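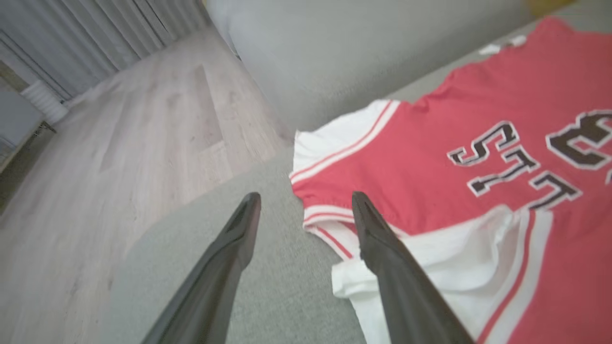

Cuaderno del taller de servicio — Gestión Hotelera, segundo curso
2020-01-20

Preparación de la visita a Liapis y de la charla de Beryl Dobson

Por la mañana he cerrado con Liapis el recorrido de los alumnos. Nos reciben por la puerta de proveedores, no por recepción, porque a esa hora coinciden las salidas de clientes con la llegada de un grupo. El orden queda así: economato, cocina central, lavandería, una habitación de cada categoría y, al final, la sala de desayunos ya recogida. La parte de pisos la explica la gobernanta. La de compras está por confirmar; el jefe de economato tiene inventario y puede que mande a su segundo.

Van 19 alumnos. El hotel admite grupos de ese tamaño en todas las zonas menos en la cocina, donde hay que partirlos en dos. Mientras un grupo está dentro, el otro se queda en el pasillo de cámaras con la ficha de control de temperaturas. Calzado cerrado obligatorio. El año pasado hubo que dejar a dos personas fuera de la cocina por venir con zapatillas de lona, así que esta vez lo pongo en negrita en la hoja y lo repito en clase.

Charla de Beryl Dobson

Beryl viene de Wandance, donde lleva la apertura de establecimientos nuevos. Hemos hablado por teléfono. Quiere dedicar la primera parte a cómo se decide una ubicación y la segunda a los turnos en las primeras semanas de una apertura. Le he pedido que traiga un cuadrante real con los nombres borrados. Lo mira con su departamento de personal y contesta.

Necesita proyector y una mesa larga para el ejercicio. Duración: 50 minutos y preguntas. Si se alarga, quito la corrección de la ficha de costes y la paso a la sesión siguiente.

Los alumnos tienen que traer leído el caso de Tustard, la cadena de cafeterías que pasó de servicio en mesa a pedido en barra. Que se fijen sobre todo en la tabla de tiempos de espera, que es la que Beryl va a usar. El caso tiene una errata en la página del personal: donde dice «turno partido» debe decir «turno continuo». Avisado en el aula virtual.

Prueba de la ficha de costes

Por la tarde, prueba de la ficha nueva con el menú de banquete. Es la plantilla de Julteck adaptada a nuestras prácticas, con la columna de merma separada de la de desperdicio en plato. En la antigua iban juntas y al alumno no le salía de dónde venía la diferencia.

Datos de partida: banquete de 178 comensales, cuatro platos, sin bodega. He metido los precios del último albarán y he rellenado la ficha dos veces, una con el rendimiento teórico y otra con los pesos que tomamos en la práctica de pescado.

— El coste por ración cuadra en el entrante y en el postre.
— En el pescado la ficha redondea el peso limpio antes de multiplicar. Hay que cambiar el orden de la fórmula.
— La guarnición sale demasiado barata. Falta el aceite, que sigue cargado a gastos generales. Decidir si lo dejamos así.
— La hoja impresa corta la última columna. Poner en horizontal.

He corregido la fórmula del pescado y he vuelto a pasar los números. Ahora coincide con el cálculo a mano. Lo del aceite prefiero hablarlo antes con el profesor de contabilidad — él lo explica en primero como gasto general y no quiero que los alumnos oigan dos cosas distintas.

Notas sueltas

El informe de la visita se entrega por parejas. Extensión máxima, 4 páginas, anexos aparte. Pido que comparen un solo proceso del hotel con lo visto en clase; cuando se deja abierto, escriben un resumen del recorrido y poco más.

Liapis pregunta si aceptamos plazas de prácticas en pisos para agosto. El convenio actual solo cubre sala y cocina. He mandado el borrador del anexo a secretaría para que lo revisen.

Pendiente

Confirmar autobús y hora de vuelta.
Lista de alergias para el café que ofrece el hotel.
Pedir a Wandance el título exacto de la charla para el cartel.
Subir la ficha de costes corregida y retirar la versión antigua de la carpeta común.
Imprimir las fichas de temperaturas, una por alumno, y llevar bolígrafos de repuesto.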